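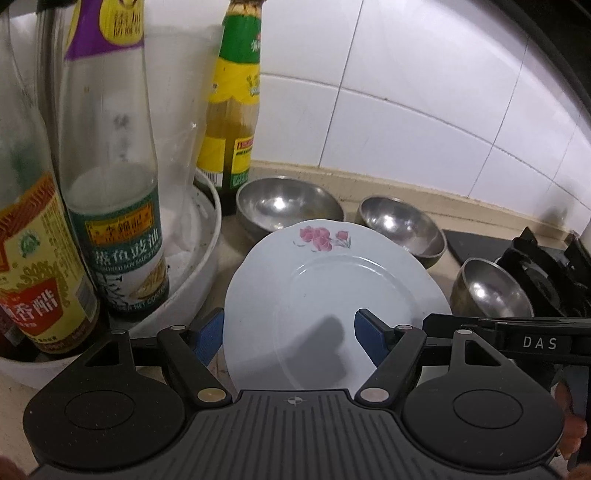

Ein Teller mit Blütendekor zwischen den blauen Greifbacken: In den Küchen von Momunik wird beim Aufräumen mitgelernt.

12. September 2018 – von unserer Lokalredaktion

Haushaltshilfen bringen dem Greifer das Aufräumen bei

Mosenow. Wer schon einmal versucht hat, einem anderen Menschen zu erklären, wie man in einer fremden, ziemlich vollgestellten Küche einen Teller anfasst, ohne dabei die Essigflasche umzuwerfen, der ahnt, womit sich die zwölf Haushaltshilfen des Mosenower Dienstleisters Momunik seit dem Frühsommer beschäftigen. Sie tragen Teller und Schüsseln an den Vormittagen mit einem schwarzen Handgreifer von einem Platz zum anderen, zwei Finger, an deren Enden blaue Polster sitzen, und eine Kamera nimmt jeden Griff auf. Aus den Aufnahmen soll ein Roboterarm lernen, der den Frauen und Männern später einen Teil der Küchenarbeit abnimmt. Farah heißt das Projekt, die Technik dazu kommt von der Firma Molirora.

Momunik putzt, kocht und räumt seit vielen Jahren in privaten Haushalten, vor allem bei älteren Leuten, die gern in ihrer Wohnung bleiben möchten und denen der Abwasch irgendwann zu viel geworden ist. Es ist eine Arbeit, bei der man sich oft bückt, oft streckt und nebenher noch zuhört, wie es den Enkeln geht. Gerade für das Zuhören, so erzählt man es im Betrieb, bleibe zwischen zwei Terminen immer weniger Zeit. Als im Frühjahr die Anfrage kam, ob man bei Farah mitmachen wolle, wurde deshalb lange am Kaffeetisch diskutiert, und zwar durchaus lebhaft.

Die Sorge, die dort als Erste auf den Tisch kam, ist schnell beschrieben: Wer der Maschine alles zeigt, was er kann, macht sich womöglich selbst überflüssig. Die Geschäftsleitung hat daraufhin schriftlich zugesagt, dass während der Laufzeit des Projekts keine Stelle gestrichen und keine Stunde gekürzt wird. Die Zeit mit dem Greifer gilt als normale Arbeitszeit, und wer nicht mitmachen mag, muss auch nicht. Am Ende wollten dann doch alle zwölf, manche aus Neugier und manche, wie eine Kollegin lachend zugibt, weil sie den jungen Leuten von Molirora schon immer einmal zeigen wollte, wie man ordentlich stapelt.

Ganz einfach war der Anfang trotzdem nicht. Der Greifer liegt ungewohnt in der Hand, und was die Finger sonst von allein erledigen, will plötzlich überlegt sein – von welcher Seite man kommt, wie weit man öffnet, wann man wieder loslässt. In der ersten Woche kamen 523 Aufnahmen zusammen, von denen ein guter Teil wieder aussortiert wurde, oft weil jemand aus alter Gewohnheit mit der freien Hand nachgeholfen hatte. Inzwischen geht es flüssiger. »Man wird langsamer und schaut genauer hin«, sagt eine Mitarbeiterin, die seit vielen Jahren in Küchen anderer Leute arbeitet. »Ich habe vorher nie darüber nachgedacht, wie ich eine Schüssel nehme. Jetzt denke ich sogar zu Hause darüber nach, und mein Mann findet das sehr komisch.«

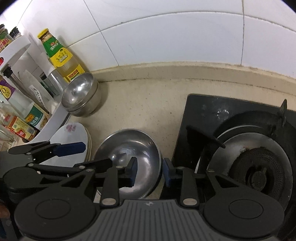 Geübt wird mit Absicht in Küchen, in denen tatsächlich gekocht wird, mit Gasherd, Fliesenwand, Gewürzregal und allem, was sich neben so einem Herd über die Jahre eben ansammelt. Polierte Edelstahlschüsseln gelten bei Molirora als besonders knifflig, denn sie spiegeln und sehen aus jedem Winkel ein bisschen anders aus. Ein Teller, der aufrecht steht, ist wiederum eine andere Aufgabe als einer, der flach im Schrank liegt. Vier Küchen in Mosenow sind beteiligt, und in jeder davon wird anders eingeräumt, was unter den Kolleginnen und Kollegen schon zu recht grundsätzlichen Gesprächen geführt hat.

Verändert hat sich auch der Wochenplan. Früher fuhr jede und jeder allein von Wohnung zu Wohnung, die Aufnahmen dagegen laufen zu zweit: Einer führt den Greifer, der andere richtet das Geschirr her und notiert, was schiefging. Das gefällt vielen besser, als sie gedacht hatten. Weniger beliebt ist das Gewicht am Handgelenk. Nach einer Beschwerde wurden die Einsätze verkürzt, und seither wird nach jeder Runde getauscht. Der Betriebsrat hat außerdem durchgesetzt, dass kein Ton mitgeschnitten wird und dass die Aufnahmen nicht herangezogen werden dürfen, um das Arbeitstempo Einzelner zu vergleichen.

Bis Ende Oktober sollen 3.300 brauchbare Aufnahmen vorliegen. Danach will Molirora einen ersten Arm in der Übungsküche aufstellen, zunächst nur für Teller und Schüsseln; Gläser und Messer bleiben bis auf Weiteres Handarbeit. Ob sich die Kundschaft mit so einem Helfer neben dem Herd anfreunden kann, ist offen. Eine ältere Dame, die von dem Vorhaben gehört hat, soll jedenfalls schon gefragt haben, ob er denn auch die Fugen putzt. Das steht vorerst nicht auf dem Plan.

Kontakt zur Redaktion | © 2018 Alle Rechte vorbehalten | Nach oben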